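Speaker notes, Haramo open day, August

Welcome people in. Say who we are: Sodora, the shelf handling team. Doors close after 14 visitors per session, so ask anyone standing at the back to wait for the next one.

Start with the task. Two arms, one shelf, ordinary groceries. Everything in this talk is simulation. Mention that the left hand goes to the Jell-O box first. 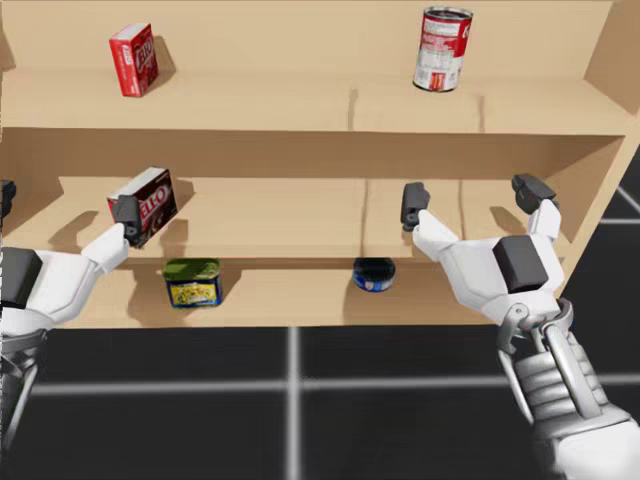 Do the visitors need to book for the afternoon session?
Bookings are taken at the front desk until noon, and any places left go to whoever is in line.

Next, explain why we use packaged food. Boxes and cans need different grips, and people know how big they are. Pause for questions. Keep it to 3 minutes.

Then talk about the hands working separately. One can hold a carton while the other stays open.
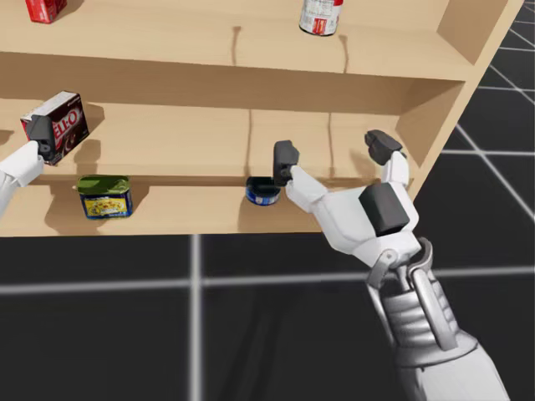

Nasrin Pakzad
Simulation lead, Sodora

Go over the run log on the handout. It lists 2869 runs, sorted by shelf level. Don't read it out. Point to the column for dropped items and say we log those too.

Move on to reach. Tall people tend to ask about the top shelf, small people about the bottom one. Both get the same answer: the arms have to clear the board in front.

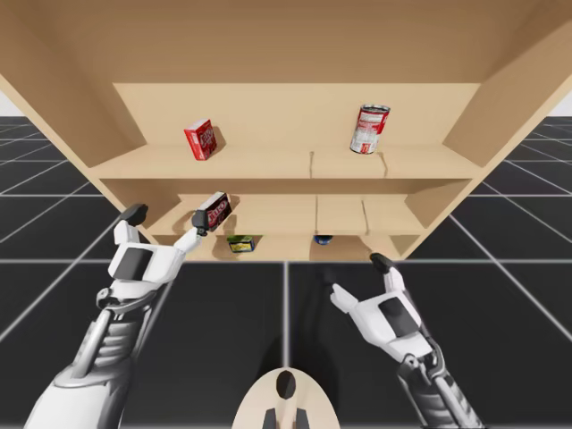 That clearance is set by hand for now. Priit will cover it in part two, so hand over to him here and leave the slides open.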